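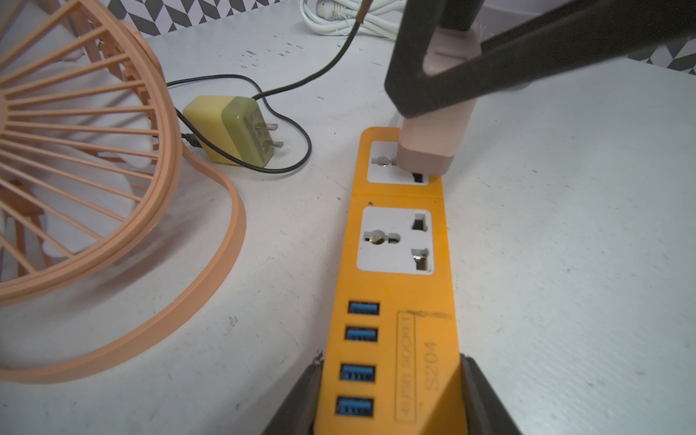 Mahsa Hosseinzadeh wrote under my last post that a two-finger gripper comparison is worthless unless both sets of fingers run on the same arm, with the same controller gains, on the same day. She also asked why I had listed closing force at all, given that I had only the vendor's number for it.

Both points are fair. The earlier comparison used two arms and two controllers, and I treated the difference between them as small without measuring it. I have since redone the work with one variable changed at a time. The closing force column is gone.

The setup

Two arms, one on each side of a white table. Each has a parallel gripper with black fingers and a small camera at the wrist. The controller is an Eltus unit that drives both arms from one clock. The finger sets under test are the flat-pad Fontana and the angled Pusa. Everything upstream of the finger mount stayed the same between sets: cables, camera position, gains, teleoperation scale.

The task is a plug and a power strip. One arm holds the strip, the other takes the plug. I picked it after a long run of block stacking that told me very little. Blocks forgive a bad grasp. A plug in a socket resists along one axis and tilts on the other two, and if the holding arm is weak the strip simply follows the plug across the table.

The strip is orange, marked S204, with two universal sockets and a column of four USB ports. The plug is pale pink with a rounded rectangular body. Rounded bodies are the interesting case for finger geometry. A flat pad meets a curved side along a line, and the plug can pivot on that line as soon as a pulling load comes on.

Holding the strip

I expected this half to be easy and gave it one afternoon. It took most of the week.

The strip is long and is held near one end, while the load is applied near the other. Any sideways component of the pull becomes a torque at the fingers. With the Fontana pads the strip yawed on nearly every pull that was not straight up. Raising the grip command helped until the current limit, and after that it did nothing except warm the motor.

The Pusa fingers did better for a reason I had wrong at first. I credited the pad material. Then I swapped pads between the two sets, and the result stayed with the finger body. The Pusa body flexes less at the tip, so the contact patch stays where it was when the load arrives. The rubber is a second-order effect here.

Grip position along the strip matters more than either. Moving the holding fingers one port closer to the sockets changed the yaw more than switching finger sets did. If you have only an hour, spend it on where you grab.

Pulling the plug

For the pulling arm the ranking is less clear. The Pusa fingers are bulkier, and the approach needs more clearance on the outside of the plug. With other things on the table (mine has a desk fan, an adapter and its cable) the planner has fewer ways in. Under teleoperation the operator just comes in from the side. Mylene Sarmiento ran half of the sessions and settled on a diagonal approach from the far right within a few tries. I kept trying to come straight down and kept touching the socket panel.

The Fontana fingers are slim and get to the plug easily, then lose it more often. The typical failure is a slow pivot: the plug stays between the pads but rotates, the prongs bind, and the strip starts to lift. A rocking motion gets around this. I would prefer not to depend on it, as it is hard to teach and looks different from every operator.

I have 2118 logged attempts across both finger sets, of which 81 were thrown out for tracking faults on the controller side. I am not going to publish a success table yet. The split between operators is uneven, and Mahsa would be right to object again.

Wrist camera notes

The wrist camera on the holding arm turned out more useful than I had planned for. It looks along the strip toward the sockets, so the seam between plug and socket stays in view for most of the pull. The pulling arm's own camera loses that seam early, when the plug body gets in the way.

Some smaller points:

Fixed exposure. Auto exposure hunts when a dark finger crosses a white table, and the socket contacts wash out.

The fingertips of the holding gripper should stay in view at the bottom of the image. I tried tilting the camera up to see more of the far side and lost the ability to tell slip from camera shake.

Cable strain on the camera connector is still a problem. The current fix is a printed clip from Shirley Dufour. It holds, but it has to come off for every finger change.

Latency between the two wrist streams was 2 frames before I moved both to the same hub. I have not been able to measure a difference since then.

Controller

The Eltus unit has one habit worth knowing. If the grip command and a wrist move arrive in the same cycle, it finishes the wrist move first. For free-space motion this is harmless. In contact it means the arm can begin pulling before the fingers reach their target. I now insert a short hold between close and pull, and the number of early slips dropped for both finger sets. Some of what I blamed on the Fontana pads in the last post was this. The paragraph there has been struck.

I have not tested the Prukgate controller on this task. Nisha Vishwakarma has one and says its grip loop runs separately from the motion loop, which would remove the need for the hold. I would like to see that with a load on it.

Where this leaves the arms

Pusa on the holding arm, Fontana on the pulling arm, mismatched on purpose. The spare pads are interchangeable, so the parts bin does not get any worse.

Next is the USB side of the same strip. The connectors are smaller, the insertion force is lower, and the wrist camera has to do more of the work. Pirmin Haslinger has asked for the logs in a format his tools can read, and I will do that first. The export script currently drops the timestamps from the left arm.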